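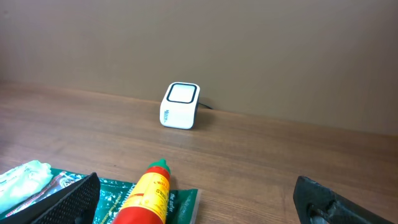 Tabletop and wall

Home | Projects | Civics | Archive | Contact

Should Grodent Street Lose Its Parking Lane?
A project report by Tomoyo Sekiguchi
Dec 13, 2020

When I picked this topic I thought I'd be done in a weekend, and I want to thank everyone in Olville who put up with me for a good deal longer than that! The town wants to take out the parking lane on the north side of Grodent Street and put in a wider sidewalk and a bike lane. My question was a simple one: what do the people who use the street every day think of the plan?

I read the town's plan first (22 pages, plus maps, and the maps are the good part). Then I wrote a short survey, left copies at the Moschos bakery and the library, and also shared it online.
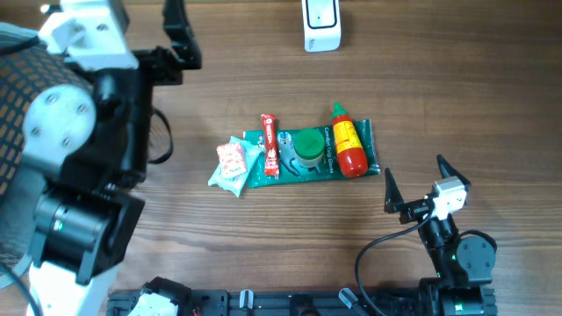
I got 77 surveys back by the end of November, which was far more than I had hoped for. People were generous with the comment box too, and one lady filled both sides of the page with the history of the old bus stop, all of which I read with great pleasure.

Of those who answered, 68 said they shop on the street at least once a week, so I feel fairly good about having reached the right people. Walkers mostly liked the plan. Drivers were split, and several of them told me they'd be fine with it if the lot behind Grilla stayed free in the evenings. 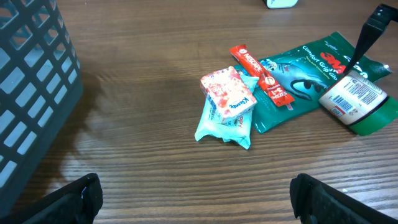
What the shop owners told me

I talked with six owners. Most worry about deliveries more than customers, and I hadn't thought about that at all before I started asking. The plan gives trucks a loading spot at the far end of the block, a long way to push a cart of flour in January. 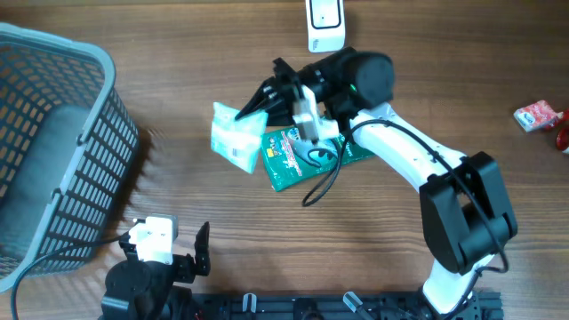
Gripper with a white packet, green snack bag below

My own view is that the town should go ahead with the sidewalk but move the loading spot to the middle of the block. I'd also like to see a trial over one summer before any concrete is poured. I've sent my results to the planning office and will add their reply to this page when it comes.

Comments

Dee: Lovely work. I was the lady with the bus stop!

R. from Mill Lane: Did you ask anyone about snow plowing? The corner by the library is bad enough now.

Tomoyo: I didn't, and I wish I had. I'll put it in my next letter to the town.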